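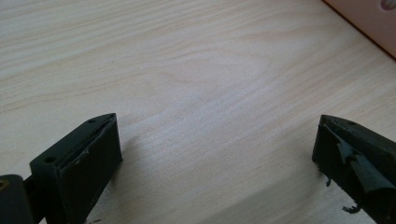
Pale wood grain, with a corner of something pink

Brow tattoo has gone salmon. Fade it, cover it or grow a fringe?
Posted in Brows & Lashes, Saturday, May 18, 2024

fringe_benefits
I had my brows tattooed at Zindine in Wornby a few years back. They started out a nice ash brown. They are now the colour of tinned fish, and under the bathroom light they glow a bit. The clinic says laser, $1189 for the course. A friend's beautician says she can put a cool brown over the top for a fraction of that. My sister says get a fringe. I was born in 1974 and have already done my time with a fringe. Has anyone had salmon brows fixed, and which way did you go?

wornby_local
Had mine lasered last April. The thing I wish I'd asked about first is that some pigments go darker or more orange before they shift, so insist on a test patch and wait to see what it does. Ask what machine they use and who's holding it. Mine took several visits and I looked mildly startled after each one. They also made me stop my retinol beforehand, and I had to keep the sun off afterwards, so I spent a good deal of autumn under a large hat.

I'd be wary of the cover-up. Brown over orange can look terrific for a while — then the brown fades and you've got the same fish, only more of it. Not saying never, but see healed photos of correction work, not ones taken straight out of the chair. And if you've ever had a reaction to the ink, talk to your GP or a dermatologist before anybody points anything at it.

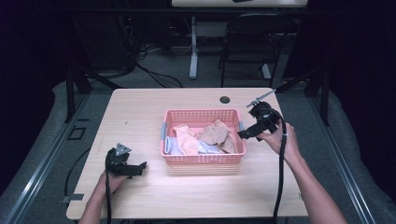

Cloths in a pink basket, light wood table

tweezerhappy
rorkavora balm!! 7 bucks at the chemist, I put it on every night and mine are 100 per cent better. might have been the new globe in the bathroom though, we changed that the same week

fringe_benefits
Thanks both. Test patch is booked. I've also changed the globe, and I'm sorry to report it helped.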